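Category: Cups & Lids FAQ
By Giuliana Condori – Mar 2, 2020
40 shares

Do I have to order cups and lids together?
No. Itberg sells them separately, so check the size on both cartons before you pay.

Which way should the sip opening face?
Away from the side seam of the cup. Drinks tend to leak where the lid crosses the seam.

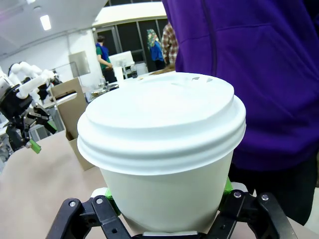
Press all the way round the rim, then check the edge again – a domed lid can feel closed when one side is still up.

Can lids be used twice?
No. Use a new one with each cup.

3 comments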